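Nakport Community Garden, minutes of the July meeting

We got going at 6:40, a little behind as usual, with Augustina Osei in the chair and a very welcome plate of her ginger cookies going around the table.

Money. Augustina read out the balance, $3779, and we were all pleasantly surprised (the plant sale did wonderfully!). The new water line will take $1259 of that, and the quote from Vudetti is good until the end of the month. Agreed to go ahead.

Beds. We have 80 beds and a waiting list again. There was a long and friendly talk about splitting the big ones along the south fence, and we'll come back to it once everyone has had a chance to walk down and look.
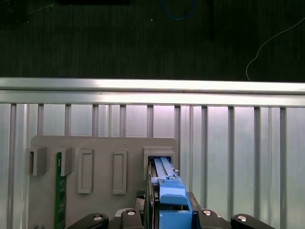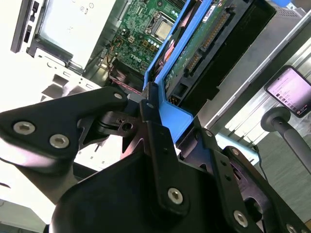 Compost. Please, please no more citrus peel in the left bin. The Stöcker shredder is back from repair and the key hangs in the shed.

Tomato supper. Set for the evening after the August workday, starting at 5:30. Long tables this time, and bring your own plate if you can. Augustina will ask next door about borrowing chairs.

Any other business. The hose by the gate drips and needs a new washer. Closed at 8:15.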